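Second week with the two bins

I promised to write more often about my work with the grasping data, and then I was silent for almost a month. So I will tell where we are now.

The idea of our project Ccori is simple to say. We have two metal bins, and the arm takes things from one and puts them in the other. When one bin is empty, it works in the opposite direction. Each try is saved with the pictures, the position of the gripper and a mark, good or bad. Later the model learns from these tries where to put the fingers. I had read many papers about this, and I believed the learning would be the difficult part. For now, the difficult part is to have good tries.

At the end of last week we had 682 tries. I was proud of this number until I started to look at them one by one in the evening. Many were nearly the same. The arm had a favorite kind of grasp, near the middle of the bin, on things which lie flat, and it repeated this grasp again and again. Things in the corners were almost not touched. If I train on this, the model will be very sure of itself in the middle and will know nothing about the walls.

So I changed the rule for choosing. Now a part of the tries must begin close to a wall or in a corner, even if the score there is low. It is slower, and the arm fails more often. I think these failures are worth keeping — a model which sees only success does not learn where the border is.

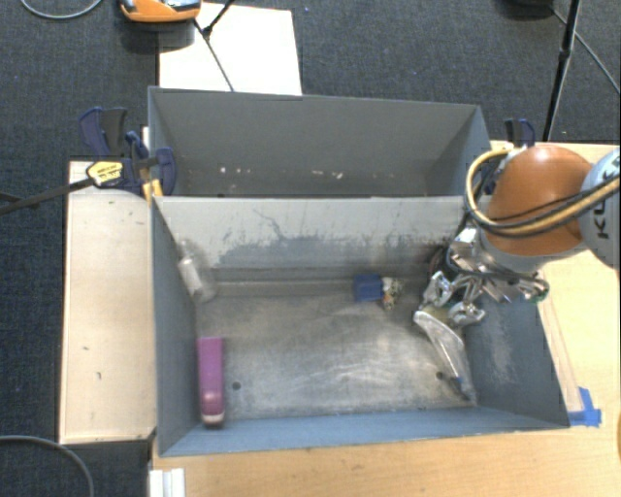 Marcela Baláž wrote to me, after I sent her my new rule, that I should be careful with the balance, because in her own set the corner tries became so many that the model started to prefer corners. She would keep them at one in three and not more. She also asked if I save the tries where the planner gives up before it moves. I did not save them. Now I do.

The other question is transparent plastic. The depth camera gives holes or wrong values on it, so our program often thinks there is only floor. I don't want to remove clear objects from the set, since real bins are full of them. My solution for now is to use the color picture also when we choose the grasp point, and to put a separate mark on each try with a clear object. Then I can measure them apart.

The marks themselves also need care. At first the program said "good" when the fingers did not close completely. With a thin object this is wrong, the fingers close almost to the end and still hold it. I now compare the picture of the bin before and after the lift, and if the two methods don't agree, the try goes to a folder which I check by hand. It takes me a good part of the morning, with coffee.

Next I want to change the objects more often and train a first small model, only to see which mistakes it makes. If somebody has experience with mixing old and new tries when the rule of choosing was changed between them, please write me. I have kept the first set in its own folder and I am not sure yet how much of it I should use.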